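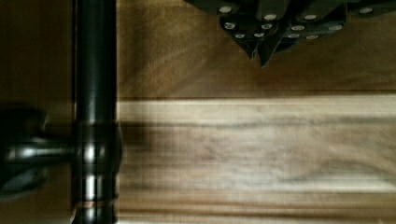 Metal rod with collar, wooden boards behind. Detail.

History of the Local Press, Session 7
Handout: The stage robbery near Mutent and how the newspapers told it
Instructor: Vanderleia Vieira
Version of 13/12/2024

1. What we are reading

For this session you received three newspaper reports of the same robbery. The first was printed in Ginusine two days after the event. The second was printed in Odutent, which was then a larger town with the railroad, and the third appeared in Lopes almost two weeks later. All three speak of a stagecoach that was stopped in July on the road between Ginusine and Mutent, of a driver who was wounded in the hand, and of a man called "the Dutchman" who was arrested the next morning.

Please read them in the order of printing. Many students start with the Lopes report, which is the longest and has the best dialogue, and after that it is difficult to read the short one with fresh eyes.

2. The Ginusine report

It has 37 lines, in the second column of page three, between a notice on a lost mule and the prices of flour. There is no headline. The editor writes "we learn from a passenger," and he does not give the name of the passenger. The money taken is "something over $300." The robbers are two. The driver "will keep his thumb."

Two things should be noticed about the language. The verb "learn" was a common way to open a report, and it tells us that the editor was not present and did not speak with the sheriff. It does not tell us that the information is bad. Also, the report does not call anybody guilty. The Dutchman is "a man who answers the description," and the description is not given.

3. The Odutent report

The Odutent editor had the telegraph, and he had a reason to make the road to Mutent look dangerous, as his town was asking for a branch line. I would be careful with this argument. He printed robberies on other roads in the same style, and I have found only one editorial where he connects the stage robberies with the railroad question.

The sum is now $2,000. The robbers are four. The driver has become "the brave fellow at the reins," and one passenger, a lady, faints. She is not in the Ginusine report at all. She could be a real person whom the first editor left out, or she could come from the usual furniture of such stories. With these sources we cannot decide it.

The word "desperado" is used three times. In the newspapers of this region it was used very freely, for horse thieves and for men who broke windows when drunk, so it should not be translated in your head as "professional killer."

4. The Lopes report

The Lopes newspaper was a weekly and it copied from others. Editors exchanged their papers through the mail and cut from them what they liked, sometimes with a credit and sometimes without. Here the first half is taken from Odutent almost word for word, including the wrong spelling of the driver's name. This is our best proof of the copying — two editors do not invent the same mistake.

The second half is new. It gives the Dutchman a family in the East, a good education and a disappointed love. It also gives a long speech which he makes in the jail. The paper does not say who heard the speech. The biography of the fallen young man from a respectable home was very popular with readers, and it could be attached to almost any prisoner.

5. What the court record has

The record is one page and a half. The Dutchman was heard before the justice in Mutent and let go for lack of evidence. His name is written in two ways, and neither of them looks Dutch to me. The stage company's claim, filed with the same papers, is for $300 exactly and one broken strongbox.

None of the three newspapers printed the release. I looked through the next two months of the Ginusine paper, but five issues are missing from the film, so the notice may have been in one of these.

6. Words that you will need

Exchange: a newspaper received from another editor in return for one's own.
Road agent: a robber of stagecoaches.
Treasure box: the strongbox under the driver's seat. It did not always contain treasure.
Examination: the first hearing before a justice. It is not the trial.
Lately of: used for a person's previous residence. It does not mean that the person is dead, as "the late" does.

7. For next week

Bring a page on one sentence from the Odutent report. Choose a sentence which has a number, a name or a quotation in it, and follow it backward and forward through the other sources. Give the column and the line for everything you cite. The film of the Lopes paper is badly scratched in its lower third, and where you cannot read a word, write a question mark in brackets and leave it so.

The court record can be consulted on the reserve shelf. The copy is dark but the claim of the stage company is legible on the second sheet.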